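Monday, late

Finished the Drulletti book at lunch, all 14 chapters, and I still don't see what the fuss is about. Helmi called it the best small press novel she's read in years. Helmi also said that about the last one, the Halonen, and I gave up on that halfway.

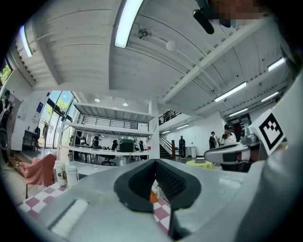 White ceiling, long corrugated panels.

My trouble is the middle. It's set in 1628, and for 8 chapters the widow walks to the harbor and back and thinks about salt. Fine, one chapter of salt. The jacket says "hypnotic" – I would say slow. Troels thinks I read too fast, and maybe I do, but he hasn't opened it yet.

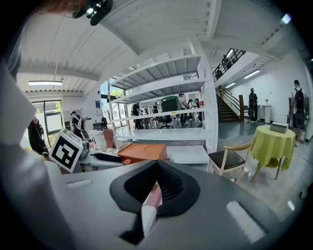

The ending is good, I'll give it that. The letter from the brother got me, and I read it twice. But a good last 5 pages don't excuse the rest, and I doubt the prize people got that far.

Book group is at Impi's and I'm supposed to lead. Jummai will love it and say so for an hour. Must write down the page with the bad map before I lend my copy to Nelli, who never gives anything back.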